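Why Fleece Keeps You Warm
Science pages for readers ages 8 to 12
Text by Aoi Iwasaki. Checked by Kamran Shaikh. March 2021

Fleece is a fabric with a fuzzy surface. Most fleece is made from polyester, a kind of plastic that can be pulled into very thin threads.
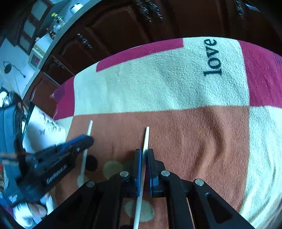
Polyester starts as small hard chips. A factory heats the chips until they melt into a thick liquid, a bit like honey. The liquid is pushed through a metal plate with many tiny holes, called a spinneret. A thin stream comes out of each hole. Cool air hardens the streams into long threads called filaments. The filaments are then stretched, which makes them thinner and stronger, and twisted together into yarn.

From yarn to fuzz

A knitting machine turns the yarn into flat cloth. Knitted cloth is built from loops, and each loop passes through the one before it. Woven cloth is different. Its threads cross over and under each other in straight lines. If you pull on a knitted cloth, the loops change shape and the cloth stretches. When you let go, they move most of the way back.

At this stage the cloth is still smooth. It goes next to a napping machine. This has rollers covered with short bent wires. The wires catch the loops on the surface and pull them up, and some of the threads break. The layer of loose ends is called the nap. Another machine, the shearing machine, trims the nap to an even height. It works like a lawn mower, with a turning blade.

Patterns can be printed on the cloth or knitted in with colored yarn. A printed pattern is often paler on the back, where less of the dye reaches. Patchwork prints are a common choice for blankets. They look like many pieces of cloth sewn together, but a print needs no sewing.

Where the warmth comes from

Fleece does not make heat. Your body does. Heat always moves from a warmer place to a cooler one, so on a cold day it moves from your skin to the air around you.

Still air is a poor conductor. This means that heat passes through it slowly. The nap of a fleece holds a great many small pockets of air, and the threads stop that air from moving much. A material that slows heat down is called an insulator. Wool, feathers and fur all work in the same way.

Wind is a problem for fleece. Moving air can pass between the threads and push the warm air out of the pockets. For this reason, people often wear a thin windproof jacket on top.

Fleece and water

Polyester takes up very little water. Cotton takes up a lot. Water conducts heat much better than air does, so cloth with its spaces full of water is a poor insulator. A wet fleece holds most of its water between the threads - very little goes inside them - and it dries faster than a cotton sweater of the same thickness.

Try it: two jars

You will need 2 jars of the same size with lids, a fleece scarf, a thermometer and warm tap water. Ask an adult to help with the water.

Fill both jars to the same level. Measure the temperature in each and write it down. Put on the lids. Wrap one jar in the scarf and leave the other bare. Wait 22 minutes, then measure again. Subtract the second number from the first for each jar. The jar with the smaller answer lost less heat.

Repeat the test with a cotton towel in place of the fleece. Start with water at the same temperature as before - otherwise the results cannot be compared.

Words to know

Filament: one long, thin thread.
Insulator: a material that heat passes through slowly.
Nap: the raised, fuzzy surface of a cloth.
Spinneret: a plate with tiny holes, used for making threads.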